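Curkach Bench Top Oil, satin, 200 ml and 600 ml

In stock. Ships from our Rovton shop, usually next working day.

A wiping oil for work tables, desks, counters and shop benches. Goes on with a rag, no brush, no spray gun. Dries to a low satin that doesnt throw glare back at you under a work light.

We've carried Curkach since the old recipe. The new one is thinner, smells less, and soaks in quicker on tight-grained woods. Still needs overnight between coats. Dont rush it.

Pick your tint
Clear
Straw
Lenden Brown
Amegashie Red-Brown
Slate (600 ml only)

Clear will still darken bare wood a little. All oils do. Wet a corner with a damp cloth and you get a fair idea of the final shade before you open the can.
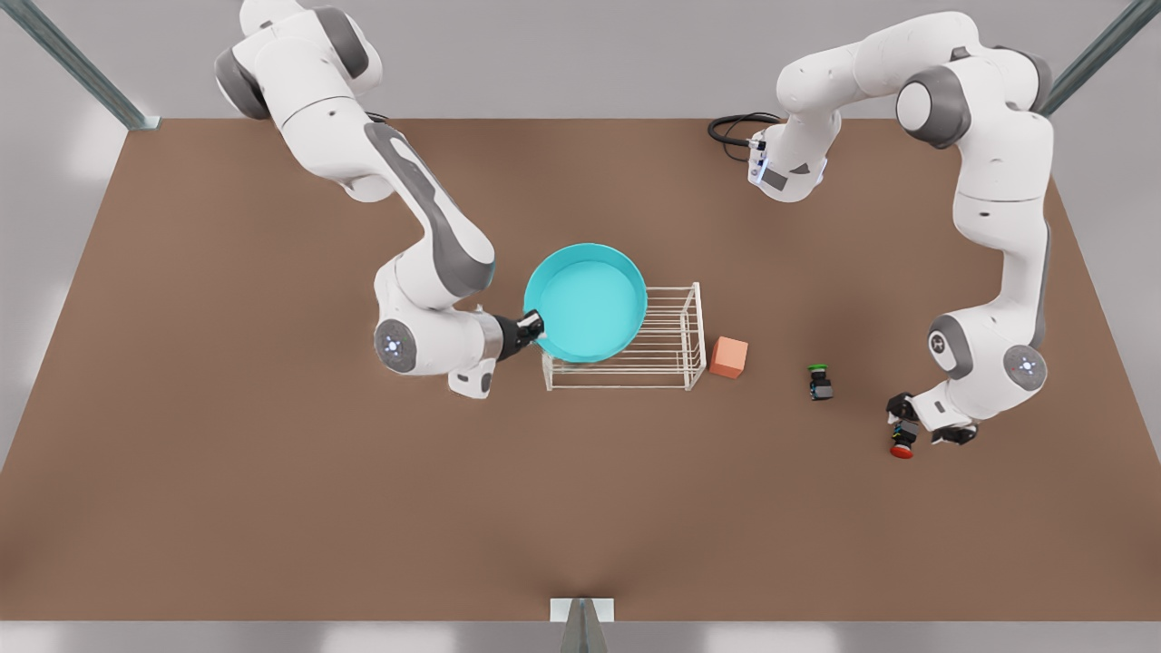 Picking a tint for a big top is harder than for a small one. A chip the size of a playing card always looks lighter than the same color spread over a full table, so if you're stuck between two, go with the paler one. Reddish browns are the ones people call us about most. Spread wide and kept matte, like the tabletop in the picture, they read calm and a bit like cardboard, and pale gray walls and floor keep them from going orange. Yellow walls do the opposite. Want it flatter than satin? Rub the last coat back with a gray pad once it's fully hard. Easy to undo too, just wipe on another thin coat.

What you need
Lint-free rags, more than you think
Sandpaper, 120 and 180 grit
Nitrile gloves
A stir stick (the tints settle, stir from the bottom)

How to use it
Sand to 180 and stop. Finer than that and the oil sits on top and goes patchy. Vacuum, then wipe down with a dry rag.

Pour a small puddle, work it in along the grain. Keep a wet edge. Leave it 4 minutes, then wipe off everything that hasnt soaked in. Everything. Sticky tops are nearly always oil left on too long.

Next day, second coat, same again but less of it. Most tops are done at two. End grain may want a third.

Do the underside as well on solid wood tops, one coat is fine. Helps the top stay flat.

Drying
Light use after two days. Keep hot mugs, wet glasses and clamps off it for two weeks. Cold garage in January, double all of that.

Rags
Lay used rags out flat outdoors to dry, or put them in a metal can of water with a lid. Balled up oily rags can heat up and catch fire on their own. Please read the label on this one.

Not for
Laminate, melamine, anything already varnished. Floors. Outdoor furniture, see the Lenden deck range for that.

Cleaning and touch-ups
Damp cloth, mild dish soap, dry it off. No bleach, no scouring powder. Scratches: sand the spot lightly with 180, dab of oil, wipe, feather it out. Tinted tops can show a slightly darker patch for a week or so, it evens out.

Returns
Unopened cans only, within 40 days. We cant take back opened tints, sorry. Cans dented in the mail get replaced, send us a photo with the order number.

Shipping
Ground only, it's a flammable liquid. No PO boxes. Pickup at the Rovton counter is free, bring the order email.

Tint list updated August 23, 2024. Old Honey shade is discontinued, Straw is the closest match.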